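Tisholm Simulation Group
Minutes of the project meeting, 8 Mar 2019

Present: the simulation and training leads, two members of the Eltier evaluation team, one guest from Sustlow. Apologies from the hardware side.

1. Minutes of the last meeting
Accepted with one correction: the Tufa budget item should read "carried over," not "closed."

2. Block and plate task: state of the method
The training lead went over the setup for the guest. The policy is trained only on rendered camera views of the block, the plate and the arm. It gets no object positions at test time. The item on the plate is drawn from the Tufa model set and changes between batches. The current batch uses the blue patterned models, including the crackle-glaze shard.

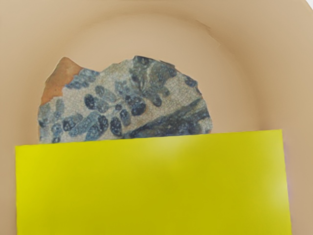
Close view of the plate, with the glazed shard and the yellow block.

The evaluation team asked whether the block hides too much of the plate in the close view. The training lead said this is a known cost of that view and the side views are there to make up for it. Agreed to leave the close view in for now and to report scores with and without it.

3. Results
The full run was 889 episodes. Of these, 125 were scored as failures. Most failures were logged at release, after a good grasp.

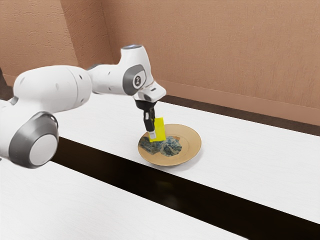

The release threshold was set by hand in the first version and has not been touched. Evaluation would like it learned along with the rest. The training lead is willing but wants a baseline with the fixed value first, so the two can be compared on the same seeds.

There was some discussion of the scoring script. It counts an episode as failed if the item on the plate shifts at all, and several people felt this was too strict. No change was made. Evaluation will write up a looser rule and send it out.

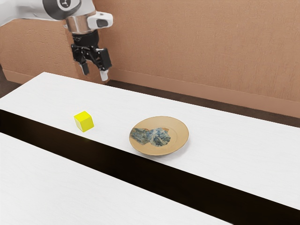

The guest asked about start poses. They are sampled above the table with the gripper open, and the range was widened after the previous run. Sustlow uses a narrower range in its own tests, so the numbers from the two groups should not be put in one table yet.

4. Rendering
Wall and table textures stay fixed until the baseline is done. Lighting changes will be added after that. Render time is acceptable on 2 machines; a request for a third is on hold.
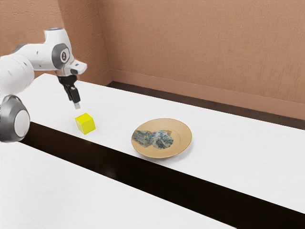 5. Actions
Training: run the fixed-threshold baseline with 5 seeds.
Evaluation: circulate the looser scoring rule; split scores by camera view.
Simulation: send the start pose ranges to Sustlow.
Eltier report: first draft due in June.

6. Other business
The shared drive is nearly full. Old episode logs are to be moved to the archive before the next run starts.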